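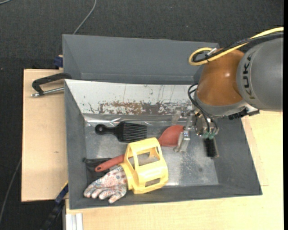 Gray storage bin, white panel inside is peeling – save it or toss it?

tamsin_k
Ok so quick one bc I have to be out the door by 4. Big dark gray bin, sloped sides, been using it for kitchen overflow (utensils, the red thing, lids, whatever). The white panel on the far wall inside is going. Scratches all over, little dark specks, and along the bottom the coating is just worn away, brown and patchy at the left and middle, more gray on the right. Ragged edges. Do I strip it, cover it, or give up

drawerdad50
Pull the panel. Bin is fine, panel is toast.

Marlo P
Agree w/ drawerdad. Once an edge lifts like that everything you drop in catches it and it keeps going. Had a Tedent tub do the same, lasted another 2 months with tape over it and then I was picking flakes out of the whisk

tamsin_k
Marlo what kind of tape

Marlo P
Clear packing tape. Don't.

costa_a
Disagree with pulling it. If it's glued you'll wreck the wall behind it getting it off and then you've got two problems. Scrape the loose stuff, sand the edge lightly, wipe it out, stick a liner over the lower half. Done in an evening.
– Arturo Costa

drawerdad50
and then utensils sit against a sanded mystery coating? no thanks

costa_a
Under a liner. Read the post.

drawerdad50
I did read it. Liners slide.

piphouse
Is it food stuff or just tools? Makes a diffrence. For spatulas and anything that touches food I wouldn't keep it in there at all, liner or no liner. Put the string and batteries in it instead

tamsin_k
Food stuff mostly. Red utensil gets used like every day. There's a second gray section right behind it, plain wall, nothing in the part you can see. Same setup, on the pale boards next to the carpet

piphouse
Then move everything back one?? Why are we sanding

Marlo P
lol yes. Swap first, fix later

costa_a
Swapping is fine for this week. She asked about the panel though.

ninebolt
Brown patches could be old adhesive or could be whatever's under the coating, can't tell from here. Scrape a corner with a plastic card. If it comes up gummy it's glue, and Amato remover takes care of that, leave it on 50 minutes. Test a small spot, some plastics go cloudy

drawerdad50
Or new bin. Udik ones have no panel at all, nothing to peel

ninebolt
Those crack at the corners

drawerdad50
Mine haven't

tamsin_k
Not buying another bin. Ok moving the utensils to the back one tonight, card test Saturday, will report. If it's gummy I'm pulling it, sorry Arturo

costa_a
Go slow at the edges. Hair dryer on low helps.

piphouse
wash the red one before it goes in the clean side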